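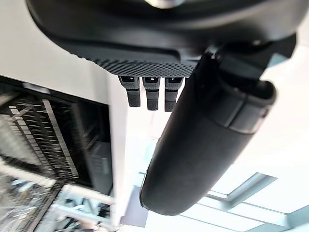
Three finger pads under the gripper housing.

Subject: Re: [small-shops] Torque tester certificates, again
From: Carmela Morelli
Date: 4 June 2026

Aníbal Cabrera wrote:

> Our auditor has asked why the Dorkex tester is on a 13-month
> calibration interval when the manual says 12. I told her it
> has been 13 since before I got here. She wrote that down
> very slowly. Is there a paper anyone can point me to, or do
> I just change the number and take the finding? Also, does
> anybody still use Caruso for this? They quoted me 255 dollars
> plus shipping and then stopped answering the phone.
>
> Aníbal
> Clamberg

Aníbal,

Take the finding. I say this as someone who once spent 11 emails defending an interval that turned out to be a typo in a spreadsheet. The typo was mine.

You are allowed to set your own interval if you have the history to back it up. Pull the as-found readings from every certificate you have. If the tester came in well inside tolerance each time, put those on one sheet, write two sentences saying what you concluded, and have somebody sign it. Our auditor in Lindport has accepted exactly that for our bench scales. She did ask why the sheet was stapled to a pizza menu, and I have no defense there.

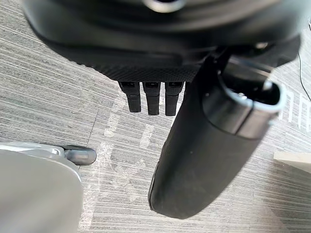

What she will not accept is a stack of certificates with only as-left readings on them. Those tell you the lab did a nice job adjusting the thing. They say nothing about the year of parts you checked with it before it went in the box. Check yours before you promise anybody a trend chart. You have to ask for as-found data on the purchase order, and some labs charge extra for the privilege of telling you what they already measured.

As for Caruso, we used them until last November. The work was fine and the certificates were readable. Getting hold of them was always a hobby in itself. Try email, put the serial number in the subject line, and leave off any pleasantries. It seems to confuse their filing.
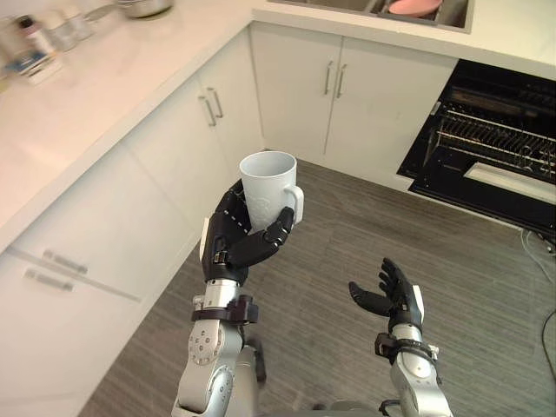
One more thing on the quote. Ask which points they plan to test. Ours covered 20 and 60 percent of range and quietly skipped 100, where we do most of our work. The certificate looked lovely. I had it in the binder for months before I read the second page.

If you want our interval review form, write to me off list and I'll send it. It is one page, it has our logo on it twice, and you may remove either one.

Carmela

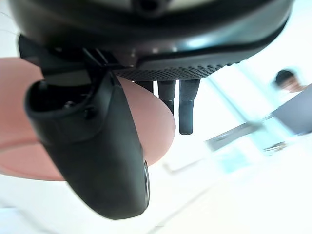

Gripper housing and one finger, from below.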